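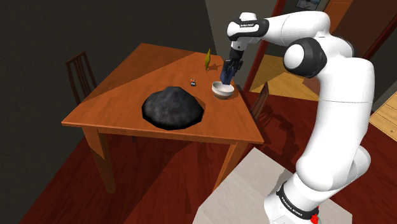
Fuketside Community Supper Program
Progress report, second period

Attendance

We served 676 suppers between the start of the period and the end of November, which is more than we promised you and a good deal more than the dishwasher was built for. Most people now come back for a second month. A few come back for a second helping and call it a survey of the menu.

The Procházka soup recipe remains the favorite. We tried a lentil version, which was eaten politely.

Spending

The Bruletti stove went in 2 weeks late and under budget, and we have decided to remember only the second part. What we saved went to bowls. Chairs are still on loan from Farkitz Hall, whose manager would like them back and has begun to say so in writing.
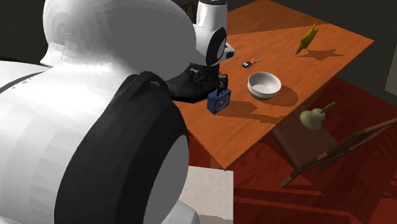 We have asked for quotes on 100 stackable ones and expect to choose the cheapest that doesn't wobble.

Cooking classes

Hamdia Belay's evening class filled all 10 places and has a waiting list. Roel Van der Linden's bread class did not, possibly on account of its 6 a.m. start. He has agreed to try 9.

Next period

Buy the chairs, repair the dishwasher, move the bread class. We would also like to talk about the heating line in the budget, which was written in June by people in short sleeves. Revised figures are attached.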